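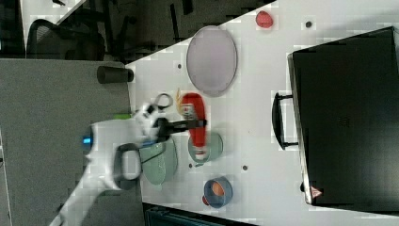 By Maureen Tapscott, Communications Lead, Rorncombe

News > Software releases
2 min read

January 22, 2022 – We are very pleased, and a little relieved after a long winter of testing, to share the first public release of Draltis, our planning software for robot arms that tidy, sort and pass along everyday things on a tabletop.

Draltis takes what the cameras see, works out a path for the arm and keeps adjusting that path while the arm is moving. Bowls, plates and bottles all sit differently and get in each other's way, and we wanted a planner that could cope with an untidy table as happily as a neat one. The release comes with 2242 recorded tasks, free to replay on an ordinary desktop computer.
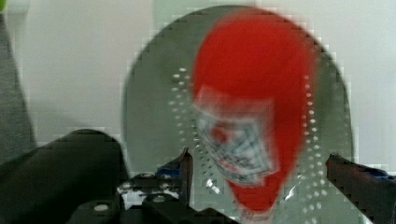

Do I need a new arm to use Draltis?
Most customers can keep the arm they have. Draltis supports 17 models at launch, and the full list is in the setup guide.

Our friends at Bernanura have been trying early versions since last spring, and their patient notes shaped a good deal of what you will find in the settings menu – including the replay window, which lets you step back through a plan and see where the arm chose to slow down.

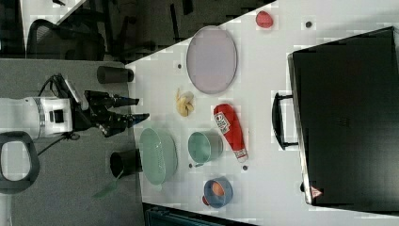 That window will grow in March, when we add side-by-side replays, so that two plans for the same task can be compared at leisure. The update will be free to everyone who has the first release.

Press contact: Rorncombe Communications | © 2022 Rorncombe | Back to top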